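About Rirkilow

Share this page: 127 shares | 11 comments

Hello, and thank you for stopping by to find out who we are. Rirkilow is an evening and weekend school for grown-ups who want to learn a practical skill, and we have been at it long enough now that some of our first students have sent us their children, and one of them has sent us her mother. We teach bread baking, clothing repair, beginner's Romanian, bookkeeping for very small businesses, bicycle maintenance, household electrics, computer repair, and a handful of other things that come and go with the seasons and with the people willing to teach them.

We're not a college and we don't give out degrees. You will get a certificate if you want one (some employers like to see it, and plenty of our students just like to put it on the fridge), but most people come because there is something they have wished they could do for years, and they finally got tired of wishing.

How we got started

The school began in the back half of a closed fabric store on Marum Street, with one sewing class and one bread class running on alternate evenings. The bread class had to borrow an oven from the church hall two doors down, which meant that students would mix and knead at our place, then carry their dough along the sidewalk under dish towels, in all kinds of weather, to bake it. People still talk about that walk. When we moved into our present building and put in proper ovens of our own, a few of the old hands were a little sad about it, though not sad enough to go back.

The name gets asked about a good deal. It came from a hand-painted sign left behind in the fabric store, so faded that the founders could make out only some of the letters. They filled in the rest with a guess, and Rirkilow is what they got. We have since heard two or three theories about what the sign used to say, and we are fond of all of them.

That first October we had 11 students. We now welcome 376 in a normal term, spread over the ground floor, the upstairs classrooms and the long workshop at the rear, and we have tried hard to keep the feeling of that first small group. Classes are capped, teachers learn everybody's name, and there is always a pot of coffee going in the hallway.

What a class is like

If you haven't been in a classroom since you were a teenager, you may be picturing rows of desks and somebody talking at you from the front. We do have a few desks, mostly for the language and bookkeeping classes, but you will spend a lot more of your time standing at a table with your sleeves rolled up. A typical evening starts with ten or fifteen minutes of explanation, and after that everyone gets going and the teacher moves around the room. Questions are welcome at any point. So are mistakes! Our bread teachers keep a shelf of failed loaves from their own early days (well, photographs of them, at least) and they are very willing to tell you what went wrong with each one.

We like our students to see the insides of things. In clothing repair you'll unpick a whole jacket lining before you ever sew one in. In bicycle maintenance the first lesson is taking a hub apart, and in bookkeeping you will go through a real shoebox of receipts, kindly donated by a past student who has long since settled up. The computer repair class works the same way, and by the end of the first evening you should be able to point to the power supply, the motherboard, the processor and the memory slots in a desktop tower and say what each one does.
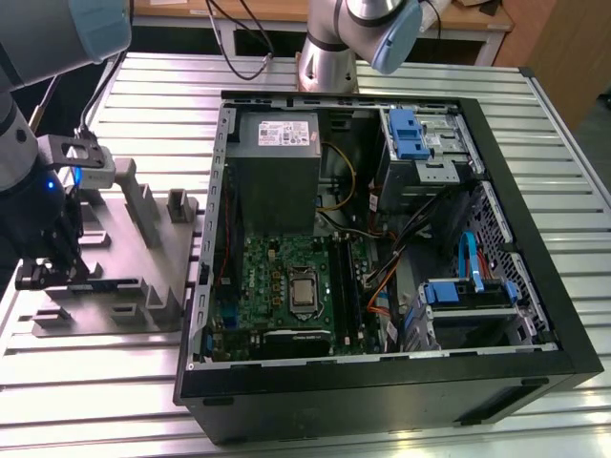

Who our students are

Everyone, really. We have retired bus drivers learning to bake and bakers learning to fix their own bicycles. We have new parents who can only manage a short Saturday class and who arrive looking as if they have been let out on parole, and we have couples who sign up for the same course and then ask very politely to be put at different tables. The beginner's Romanian class has grown a good deal, largely thanks to a wonderful neighborhood bakery and café called Pană, where a lot of our students go after class to try out their new phrases on the staff. The staff have been very patient about it, and have been known to hold back the last cheese pastries for anybody who can ask for them properly.

You don't need any experience for a class marked Beginner, and we do mean that. If you've never threaded a needle, you'll be shown how to thread a needle. For classes marked Next Step, we ask that you've either taken the beginner course or had a quick chat with us first, so that we can put you in a group where you will be comfortable.

Our teachers

Every teacher at Rirkilow has worked at the trade they teach, and most of them still do. We look for people who know their subject inside out, of course, but we look just as hard for people who remember what it was like to not know it. Before anyone teaches for us they sit in on a full course as a student, in a subject they know nothing about. Our bookkeeping teacher took clothing repair and is now never seen without a mended elbow – by choice, we believe. Our household electrics teacher took Romanian, and his accent, we are told, is terrible and much loved.

We pay our teachers properly and on time. It seems an odd thing to put on a page like this one, but we have been asked, and we are glad to say so.

The workshop and the building

The rear workshop is the part of the building we are proudest of. It was a loading area when we took over the lease, with a floor that sloped toward a drain and one very brave light bulb. We leveled the floor, put in good lighting and plenty of outlets, and gave each subject its own set of shelves so that bicycle grease and wool suiting never have to meet. 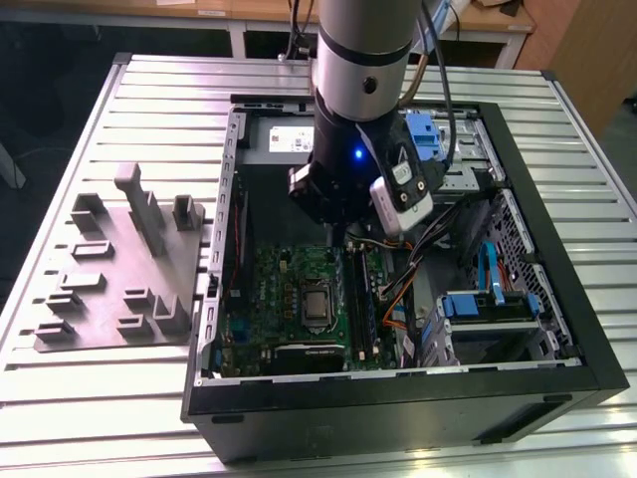

We also put in a ramp at the side entrance and widened the doors, and there is an accessible restroom on the ground floor. The upstairs classrooms can't be reached without climbing stairs at present, so if stairs are difficult for you, please mention it when you sign up and we will schedule your class downstairs. It's no trouble at all, and we do it every term.

Tools are provided for every course. A local hardware supplier, Flutex, gives us a good price on hand tools and replaces the screwdrivers we seem to lose at an astonishing rate. You are welcome to bring your own if you have favorites, and it's a good idea to put a dab of paint or a bit of colored tape on the handles so they find their way home with you.

Fees and the Open Seat fund

We try to keep fees low enough that cost isn't the thing that stops you. Even so, we know that it sometimes is, and for that reason we keep a seat open in every class for someone who can't pay. The Open Seat fund is made up of small gifts from past students, plus whatever comes in at our yearly bake sale, and it has now covered 500 places. There is a one-page form, we don't ask for proof of anything, and your teacher won't know which seat is which.

Come and see us

The best way to find out if you'd like it here is to come and look around. The front desk is open from early afternoon until the last class lets out, and you are welcome to wander through, peek into a class with the teacher's okay, and have a cup of coffee. Course lists for the coming term are on the rack by the door, and if the class you want is full, do put your name on the waiting list, as places open up more often than you'd think. Parking is behind the building, and the bike rack is by the side entrance, next to the ramp.

Page last updated 15 Feb 2021

11 comments | Share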